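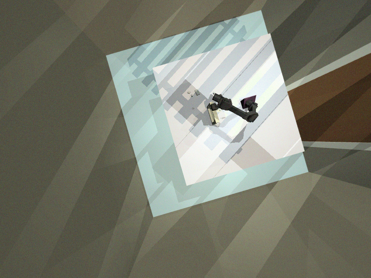
Sim cell, top camera, arm over the white work surface. Render from the December scene set.

Skesora sim cell, notebook, P. Demchenko

Picked up Arsen's note on the pose error at the wrist. Symptom: with the top camera, the detector loses the small parts left of the arm in some renders and finds them in others. Same arm pose, same parts, different lighting seed.

Checked first whether the mount had moved. Base transform in the scene file matches the Kang calibration sheet. The white square is turned slightly counterclockwise with the teal panel under it, both at the same angle, so the rotation is shared. Left it alone. The white square sits toward the right side of the teal one. Offset is in the Istance export as well, so it stays until Arsen confirms.

Remaining suspect is shadow. The small gray pieces lie in or next to a stepped gray-mauve shadow, and a beige patch of light falls across the upper ones. Contrast changes inside a very short distance. The arm's own shadow goes down and to the right, away from them, so changing the arm pose should not help much.

Done:
- 16 lighting seeds queued, arm pose locked
- shadow map resolution up one step
- joint limits reloaded from the Stestetti file, elbow limit had reverted to default
- detector threshold unchanged

First 11 seeds finished at 40 samples. Parts lost in 2 of them, both with hard stepped shadow edges over the left half. Smooth edges give no loss so far. Rest running.

To do: rerun the 2 bad seeds with the old shadow map to see if the resolution matters at all. Arsen to check the elbow limit on the real cell before anyone copies the file across.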